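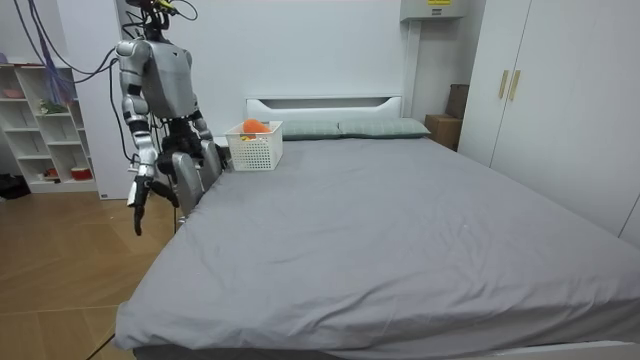 4.3 Bedroom tidying

The third group of trials moved from the kitchen to the bedroom. We chose the bedroom because the chores there look easy to most people. Picking up toys, moving a pillow and putting things in a basket take an adult very little time and almost no thought. In the Verel household survey, which we ran in September before any of the trials, parents put picking up toys near the top of the list of jobs they would hand to a machine.

The task was kept short. Plush toys had to be moved between the bed and a plastic basket standing on the mattress. Loading and unloading were scored separately. A trial counted as complete when every toy was on the correct side of the rim and the basket was still upright. No credit was given for a partly finished trial, although we kept a record of how far each one got. The arrangement is shown in Figure 6, with the toys in the basket.

We ran 42 trials at the Lunside apartment. The time limit was 1000 seconds, long enough that a slow but careful attempt would not be cut short. The shortest completed trial took 53 seconds. Nine trials were stopped by the operator, in most cases because the forearm had come down on the mattress and the next motion would have dragged the sheet. 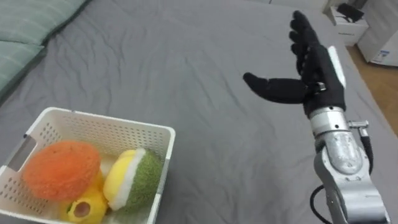
Soft bedding was the main source of trouble. On a table, a planner can treat the supporting surface as a fixed plane. A mattress gives under load, so the height of a toy changes when the hand presses beside it, and the basket may tilt as well. Wrinkles in the sheet also added false edges to the depth map. The Allport segmentation model, which had done well on our countertop trials, sometimes marked a fold as a separate object. Retraining on bedding removed most of these errors but did not help with the sinking.

Grasping the toys was less of a problem than we expected. Plush fabric compresses, and a grip that is off center will often hold anyway. The failures we logged came mostly at release. A toy would stay caught between the fingers for a moment as they opened, then drop on the rim and roll back onto the sheet. Taking toys out of the basket had a different difficulty: the walls limited the angles from which the hand could approach, and a toy lying under another one was often missed on the first attempt.

Figure 6. Bedroom tidying setup. Plush toys, perforated white basket and gray sheet, with two pale green pillows on the bed.

We read these results as showing that a machine can do this chore under supervision in a room it has been set up for. They do not show that it can be left alone with it. Someone still had to place the basket within reach at the start of each trial, and someone had to be present to stop the arm.

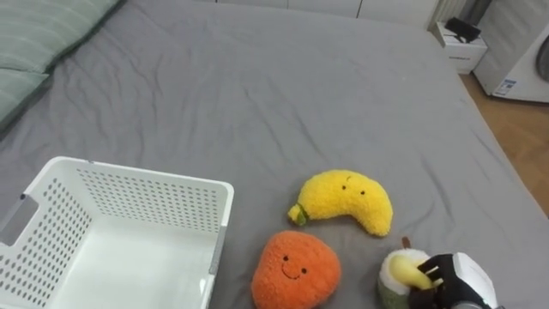 Sheyla Espinoza, commenting on a draft of this section, thought our reading was too generous. In her view a chore is finished when the person who asked for it no longer has to think about it, and by that measure a supervised trial is closer to a demonstration than to housework. She also asked whether a parent would accept a wait of several minutes for a job that could be done in passing.

We accept the first point and have changed the wording of the abstract to match. On the second, our data say little. Virág and the other survey sites asked which chores people disliked but did not ask how long they would wait for them. A follow-up question has been added for the next round. The laundry trials in Section 4.4 use the same scoring and the same time limit, with the robot starting from a position beside the bed.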